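Chapter 7
When One Company Buys Another

Burau made scheduling software for dental offices. It had 43 employees and 1,036 paying customers when Trellell, a much larger software company, offered to buy it. The two sides agreed on a price, part of it in cash and part in Trellell stock. The deal closed in December, and Burau's name was gone from its own login page by spring.

Most people hear about an acquisition when it is announced. By then a good deal of the work is over. The buyer has read the contracts, checked who owns the code, and asked which employees plan to stay. Two questions take up much of this period — what the smaller company is worth, and how the buyer will pay for it.

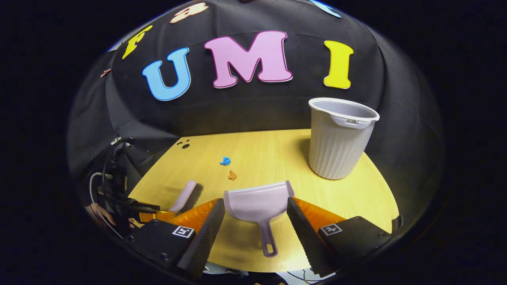 Lawal Mohammed argues that a third question belongs with them: what happens to the customers. In his view, a buyer that retires a product too quickly loses the people it paid to reach. Trellell kept the old Burau software running for 2 years, and the cost of that support was written into the agreement.

This chapter follows the Burau sale from first offer to closing. Section 7.1 covers valuation. Section 7.2 compares cash and stock, using the Bellis purchase as a second case. Section 7.3 deals with customer contracts — Bellis had over 3,000 of them, many with terms that changed on a sale.

Key terms: acquisition, due diligence, closing, earn-out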